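Posted by Wayne on May 25, 2025

Two Cameras, One Head Strap, and a Lot of Patience

I have been promising a camera update since I wrote up the soft gripper, and my inbox says a few of you noticed (hello, Mirta!). So I finally sat down with both of the small head cameras I've been weighing up for recording hand demos, the Rana and the Tular, and wore each one until my neck complained.

The Rana is the lighter one at 53 grams, and I forgot it was there, which I can't say for the 114-gram Tular. But oh, the Tular sees so much more! With the Rana I kept tucking my chin to keep my fingers in view, and after 35 minutes of that I was ready for a lie-down.

What I look for first is a nice still start, both hands resting on the object before anything moves, with enough of the tabletop around them that the arm's planner has something to go on. A bamboo tissue box on its tray does very well for this, and shiny marble is a good hard test because the ceiling lights show up in it.

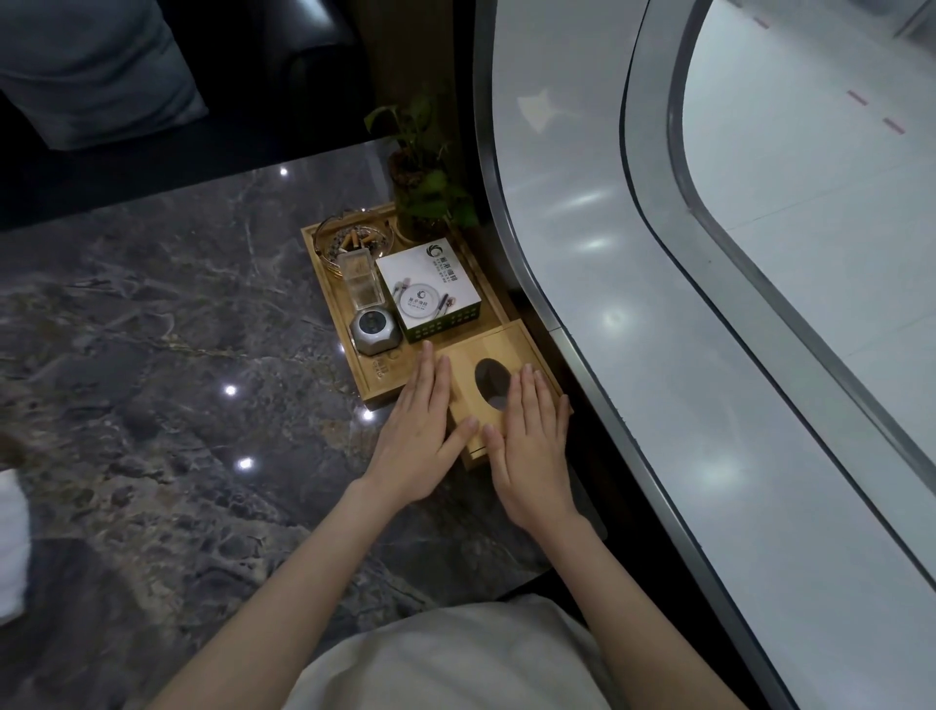
What I'm trying next

Javiera has offered me her spare strap, the wide padded kind, so the Tular gets another go before August.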